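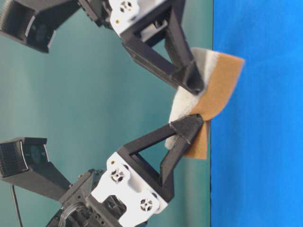 Sponge against the edge of the blue panel.

August, workshop notebook, late afternoon

Indigo vat, second week. It came back! I had more or less written it off after the cold nights, but when I lifted the lid before lunch there was a coppery skin across the top and a proper heap of bubbles in the middle. Underneath, the liquid is that lovely murky yellow-green again. I fed it a spoonful of fructose and a little lime, stirred slowly down one side and left it alone for an hour.

First dips were linen offcuts from the Hirkico roll. Three short dips each, airing in between until all the green had gone. The color after the third dip is already deeper than anything from the July vat -- a real evening blue, with a bit of red in it when you tilt the cloth. The cotton from Woltuno is taking it less evenly. I think there's still size in it, so the rest of that bolt gets a second scour before it goes anywhere near the dye.

Wool was the surprise. I wound off 30 small skeins for the Nowicki sample cards and did 17 of them today, all single dip, just to get the palest shade nailed down. They came out like skimmed milk with a drop of ink in it. I love it. Whoever does the other skeins, please wet them out overnight in plain water and squeeze (no wringing!), and lower them in so they don't drag air down with them.

Vat temperature was a bit low by the end, and the last few dips were slower to turn. Wrapped the barrel in the old quilt. If it's sluggish in the morning, warm it before adding any more sugar. I made that mistake last year and ended up with a very well-fed vat that did nothing at all.

Floris order: they want napkins, 700 to begin with, and they asked what 1,000 would cost. I'd like to see how the linen washes before we promise a shade. One strip is going through the hot wash tonight, another gets hung in the south window, and a third stays in the drawer for comparison.

Also tried a clamp-resist on a folded scrap, two wood blocks and a lot of hope. The edges bled more than I wanted, but the middle has a crisp little lattice that I keep going back to look at. Tighter clamps next time, and thinner folds.

Still to do: order lime, relabel the madder jars, find the long thermometer.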